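4.2 Surface wear and cleaning practice

The first part of the survey dealt with how tables were chosen and paid for. This section deals with what happened to the tops once they were in use. Wooden tops, whatever their build, share two properties that matter here: the surface is visibly patterned, and it is normally protected by a thin coat of oil, wax or lacquer that can be damaged without the wood itself being harmed (Figure 6).
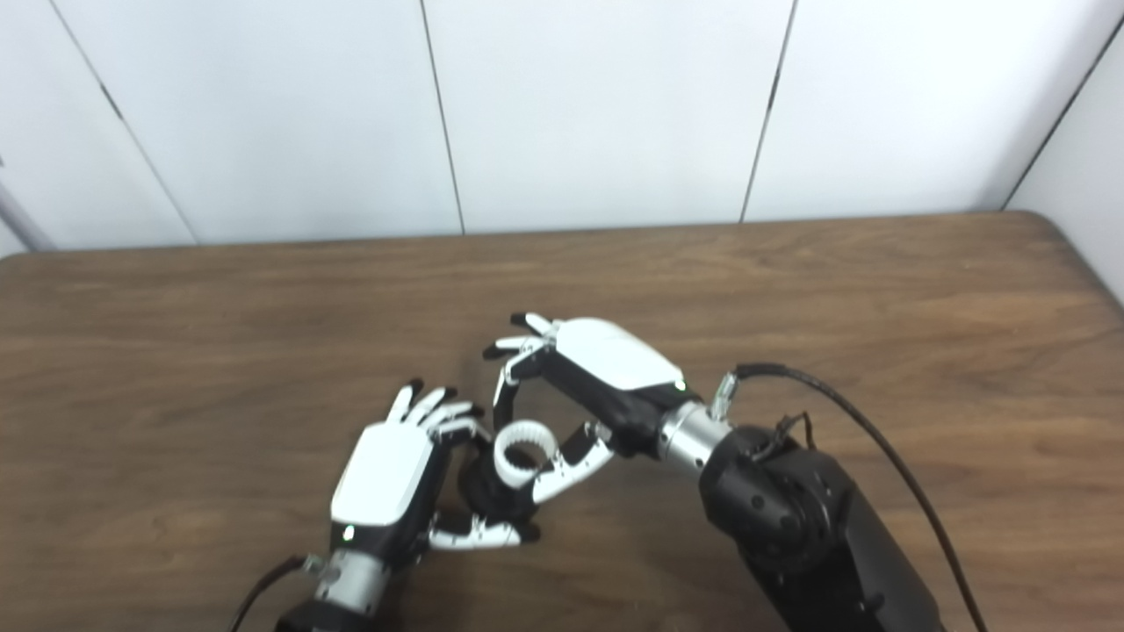
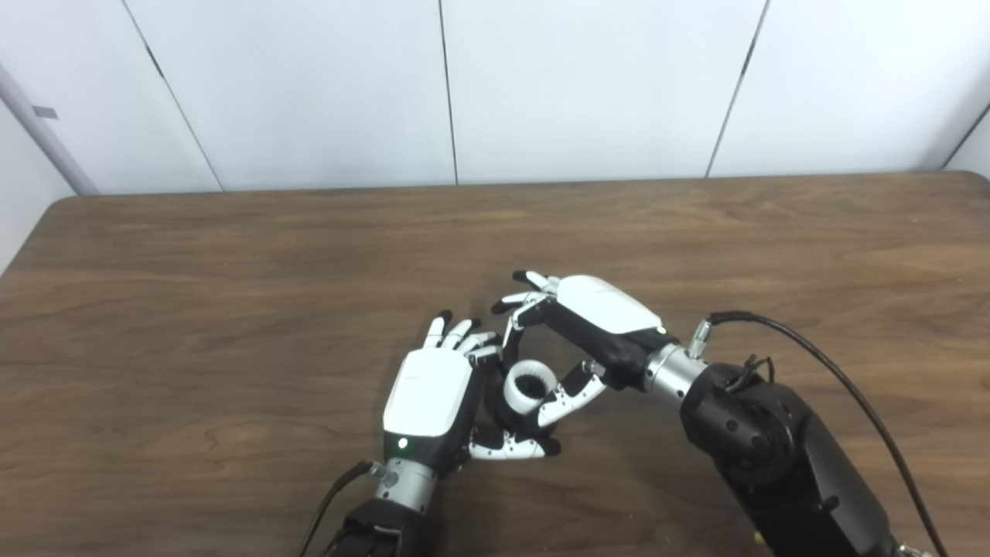

Figure 6. Brown wooden tabletops in use. Upper: two robotic hands holding a small white ring. Lower: two robotic hands on a strongly grained top, with long wavy streaks and a few knot-like swirls towards the left.

The patterning has a practical effect on inspection. Light scratches that run along the grain are easily missed, and in the pilot round two assessors looking at the same top often disagreed on whether a mark was a scratch or a natural line. Scratches across the grain were reported much more evenly. For this reason the scoring sheet was changed after the pilot, and marks along the grain were recorded only if they could be felt with a fingertip as well as seen. Scores from the pilot round are not used below.

A total of 66 tables were entered at the three sites (Ridness, Trallora and Marinho). Of these, 46 were still in the same room at the end of the study and could be scored in full. The remainder had been moved, sanded or sold. Tables that had been moved within the same building were left out of the main comparison, as the change of room usually meant a change of cleaning staff, cleaning product and daylight all at once. The follow-up period was 16 months.

Each top was divided into an outer band, taken as the area within a hand's width of the edge, and an inner area. Both were scored for dulling, staining, scratching and swelling at the joints on a scale from zero to six, where zero means no visible change from the reference photograph and 6 means that the coat has gone over most of the area. Scoring was done before opening hours with the blinds down and the room lights on. Aparecida Rezende scored all tops at Marinho, and Adalberto Amaral scored those at the other two sites. A sample was scored by both. They differed by no more than one point on dulling and staining, but by up to two points on swelling, and the swelling results should be read with that in mind.

Dulling was the most common change and appeared first in the outer band, where forearms and sleeves rest. At Ridness the outer band had lost its sheen on nearly all the oiled tops by the first May of the study, while the inner area still matched the reference. Lacquered tops dulled later and more evenly. When they did fail they failed in patches, usually beside a seat that was used every day, and the patches could not be repaired by the site's own staff. An oiled top could be brought back in place with a cloth and a new coat, although the room had to be kept out of use overnight.

Staining followed a different course. Most stains came from liquid left standing under an object: a cup, a plant pot or a spray bottle. The kind of coat mattered less than how long the liquid had been there. At Trallora, where tables were wiped at the end of each day, ring stains were few on both oiled and lacquered tops. At Marinho the evening round had been cut to alternate days before the study started, and ring stains were recorded on tops of every kind. We cannot separate the effect of the cleaning interval from that of the drinks machine, which stands inside the main room at Marinho and in the corridor at Trallora.

The choice of cleaning product had a larger effect than expected. Ridness and Trallora both used the same supplier, Zadum, for general supplies, but the staff at Ridness diluted the floor cleaner and used it on the tables too. This had been normal practice for several years and was not written down anywhere. Dulling scores for the lacquered tops at Ridness were the highest of the three sites. When the practice was stopped, halfway through the follow-up, the scores did not improve, but they rose more slowly. Viorica Grecu, who carried out the staff interviews, noted that the floor cleaner had been preferred for its smell: users of the room took the smell as a sign that the tables had been done, and complaints went up for a short time after the change.

Water itself was a problem only at joints and end grain. Swelling was found mainly where two boards met at the short side of the table, and nearly always on the side nearest the door, where cleaners set down the bucket and began wiping with the wettest cloth. Two sites changed to wringing the cloth over a sink before entering. The number of tops with swelling was too small for us to say whether this made a difference.

Sunlight was not measured directly. Tops close to south-facing windows changed colour in all three buildings, the darker ones becoming lighter and the paler ones more yellow. This was visible chiefly where something had stood in one place for months and was then lifted. Users did not appear to regard it as damage. In the questionnaire it was mentioned less often than scratches, and several respondents who were shown the reference photographs said that they preferred the later colour.

User opinion and assessor scores matched poorly in general. Respondents rated a top as worn mainly on the basis of stickiness, which was not on the scoring sheet, and of crumbs or pen marks, which are matters of cleaning and not of wear. A top with a total score in the upper half of the scale could be described as being in good order if it had been wiped that morning. Rosemarie Kramer has suggested adding a touch item to the sheet, scored with a dry hand at a fixed time of day. We agree that this would be useful, though the time would need to be chosen with care: at Marinho the tops were reported as sticky in the afternoon and as clean at 8 in the morning, with no cleaning recorded in between.

Costs are given in Section 4.3. They were compiled by Signe Arnardóttir from site invoices and include materials and outside labour, but not the time of staff employed at the site. For oiled tops this leaves out the largest item, and the figures for the two kinds of coat should not be compared directly without the correction described there.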